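2023-12-23

The delegation visited the Wemgate vaccine plant at Bristley in August. The purpose was to review how the site prepares doses for its first clinical trial, which will enroll 183 healthy adults.
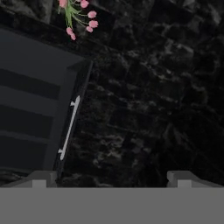

Staff first presented the cold storage area, where up to 3,000 vials can be held at one time. Each batch is kept under separate lock until the quality office signs its release form.

- **Filling line.** The line was stopped for cleaning, and the group viewed it from the corridor. Marchal supplies the glass vials.

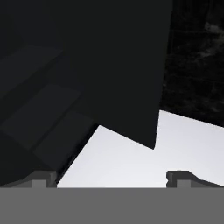

- **Testing laboratory.** Samples from every batch are tested for purity on site, then sent to Ganasthorpe for a second check. Results are returned within 19 days.

The site expects to add three more testing rooms next year – subject to approval of its building permit.
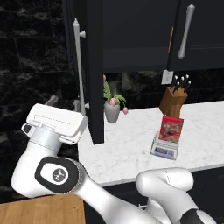
Written questions on shipping and record keeping were left with the plant, and replies will be attached to this report.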